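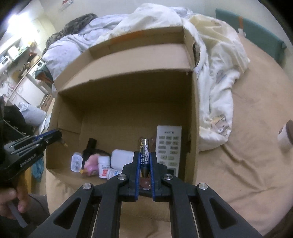 **플리바흐, 소형품 분류 공정에 자동화 설비 도입… 작업자 12명 직무 바뀐다**

2018년 8월 20일

생활용품 반품 처리 업체 플리바흐(Flivach)가 소형품 분류 공정을 단계적으로 자동화한다고 밝혔다. 건전지, 리모컨, 약병, 작은 플라스틱 용기처럼 크기와 모양이 제각각인 물건을 상자에서 하나씩 꺼내 나누는 공정이다. 지금까지는 전부 사람 손으로 해 왔다.

회사는 지난 6월부터 분류 작업자 12명을 대상으로 새 작업 방식을 시험하고 있다. 작업자는 양손에 집게형 그리퍼를 쥐고 상자 안의 물건을 집어 옮긴다. 이때 기록된 동작은 자동화 설비의 학습 자료로 쓰인다. 설비에 들어갈 제어 프로그램은 협력사 주보브(Zuvov)가 맡았다.

반품 물량은 대부분 종이 상자에 여러 물건이 섞인 채로 들어온다. 플리바흐가 하루에 처리하는 상자는 850개다. 회사는 이 가운데 300개를 먼저 자동화 라인으로 돌리고, 나머지는 당분간 기존 방식으로 처리하기로 했다. 봉제 인형처럼 눌리면 모양이 변하는 물건과 유리병은 사람이 맡는 품목으로 남는다.

현장 운영을 맡은 샤이마 슬라우이(Shaimaa Slaoui) 팀장은 건전지처럼 가늘고 둥근 물건이 가장 까다롭다고 말했다. 그는 "손으로는 생각 없이 집던 것을 그리퍼로 집으려면 각도부터 다시 잡아야 한다"며 "세워서 집느냐 눕혀서 집느냐에 따라 다음 동작이 달라지기 때문에 처음 며칠은 속도가 많이 떨어졌다"고 설명했다.

직무 변화도 적지 않다. 시험에 참여한 작업자들은 오전에는 그리퍼로 동작을 기록하고 오후에는 원래 하던 분류 업무로 돌아간다. 라인이 가동된 뒤에는 일부가 설비 감시와 오류 처리로 자리를 옮긴다. 설비가 집지 못한 물건을 꺼내 다시 놓거나, 라벨이 훼손된 용기를 따로 확인하는 일이다. 회사는 이번 전환으로 인원을 줄일 계획은 없으며, 다만 퇴직으로 생기는 빈자리를 모두 채울지는 정하지 않았다고 밝혔다.

작업자들 사이에서는 수당 문제가 먼저 나왔다. 분류 업무는 처리 수량에 따라 성과 수당이 붙는데, 동작 기록은 속도보다 정확도가 중요해 같은 기준을 적용하기 어렵다. 플리바흐는 기록 작업 시간에는 직전 석 달 평균 수당을 그대로 지급하기로 했다. 감시 업무로 옮긴 뒤의 수당 체계는 아직 협의 중이다.

손목 부담에 대한 의견도 있었다. 그리퍼는 손에 쥔 채로 오래 쓰면 팔이 쉽게 피로해진다는 것이다. 이에 회사는 연속 작업 시간을 줄이고 4명씩 조를 짜 교대하도록 일정을 고쳤다. 교대 간격은 조별로 조금씩 다르다.

시험에 참여하고 있는 아르차나 아가르왈(Archana Agarwal) 씨는 "종일 허리를 굽히고 상자를 비우는 일이 줄어든다면 반갑다"면서도 "오류 처리만 하는 자리가 지금보다 편할지는 해 봐야 알 것 같다"고 말했다. 그는 교육 시간이 근무 시간 안에 포함되는지도 문서로 정리해 달라고 회사에 요청한 상태다.

동작 기록에 쓰이는 상자는 실제 반품과 비슷하게 구성한다. 크기가 다른 병과 용기, 전자제품 부속을 한 상자에 섞어 넣고, 일부는 세우고 일부는 눕혀 둔다. 주변 조건도 한 가지로 고정하지 않는다. 단단한 작업대만 쓰면 바닥이 눌리거나 상자가 기울 때 설비가 제대로 대응하지 못할 수 있다는 주보브 측 의견을 반영했다. 침구처럼 푹신한 바닥에 상자를 올려놓고 하는 작업도 기록에 포함됐다.

작업자의 동작을 기록하는 데 따른 동의 절차도 마련됐다. 기록에는 이름 대신 조 번호만 남기며, 개인별 속도 비교나 인사 평가에는 쓰지 않는다는 내용이 동의서에 담겼다. 참여를 중단해도 원래 업무로 복귀할 수 있다. 슬라우이 팀장은 동의서 문구를 두고 작업자들과 두 차례 회의를 했고, 보관 기간에 관한 조항이 그 과정에서 추가됐다고 전했다.

첫 자동화 라인은 산두(Sandhu) 물류동에 설치된다. 설치 공사 중에는 물류동 안쪽 분류 구역을 닫고 해당 인원을 입고 구역에 임시 배치한다. 회사는 가동 시점을 확정하지 않았으며, 수당 협의를 마친 뒤 작업자 설명회를 열어 일정을 알릴 예정이다.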